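Brokard 蓝色金属货架使用两年后的评价
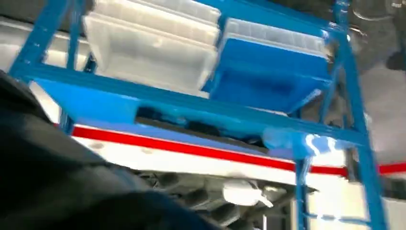
储物间要买货架的时候，我比较过三种：木架、镀铬网架和带层板的金属货架。木架便宜，但我这边十一月以后返潮，前一个木架的隔板两年就弯了。网架透气好，小东西放上去容易歪，细长的瓶子会倒。最后选了 Brokard 这款蓝色金属货架，立柱上有一排小的长条孔，层板是平的，整理箱放上去底面是贴着板的，半透明的白色塑料箱叠两个也没问题。我付的是 3295，含运费，不含安装。

包装和配件

到货是两个扁纸箱，立柱一箱，横梁和层板一箱。立柱的角上垫了泡沫，层板之间只隔一层薄纸，有一块板的背面蹭掉了一点漆，位置朝下，我没有退换。说明书是折页，图比较小，横梁的正反面画得不清楚，第一次装的时候我把一根装反了，拆下来重装花了二十分钟。螺丝多给了几颗，扳手没有附，要自己准备。

安装

一个人能装，两个人会快很多。我和 Loukia Karras 一起装，从下午三点到五点多装完。顺序建议是先把两侧的架子在地上拼好，再立起来接横梁，最后放层板。螺丝先不要拧死，等整个架子立正了再从下往上逐个拧紧。我家地面有一点坡度，靠墙那边垫了两片橡胶垫。架子上部要和墙固定，随货的膨胀螺栓偏短，我换成了 Korix 的长款。

承重

厂家标的是每层最多五箱瓷砖，这个写法很奇怪，换算起来也不方便。我没有按极限去放。最下面一层放工具箱和两桶墙面漆，中间放罐头和瓶装水，上面放换季衣物。两年下来横梁看不出弯，层板中间按下去有轻微的弹性，和刚装好时差不多。

漆面

亮面漆，颜色比网页上的样图亮，偏青。喜欢安静颜色的人要考虑一下，放在客厅会很显眼。擦起来方便，湿布一抹就干净。螺丝孔周围的漆最薄，潮气重的那面墙边上有两个孔出了锈点，我用砂纸磨掉补了漆，之后没有再扩大。

调层高

这是我不太满意的地方。立柱上的孔距够密，但改一层的高度要把那层的螺丝全部松开，东西也得先搬空。Apostolos Nikolaidis 家用的是 Tsolakis 的挂扣式货架，改高度用橡皮锤敲两下就行。如果经常要换摆法，挂扣式更合适。我装好之后只改过一次，所以影响不大。

售后

补买过一块层板，写邮件给客服，回复的人叫 Evanthia Chatzigeorgiou，答得很清楚，还附了零件编号。板子五天寄到，尺寸和孔位都对得上，颜色稍微深一点。

优点：稳，层板平整，零件可以单买。
缺点：说明书差，不带扳手，调层高麻烦，孔边容易生锈。

适合放在储物间、车库、地下室，东西偏重、摆好以后不太动的情况。只放衣服和纸箱的话，买便宜一档的就够用。

补充：有读者问能不能把两组并排连在一起共用一根立柱。这款不行，横梁的接法只留了一侧，想连排要买同品牌的另一个系列。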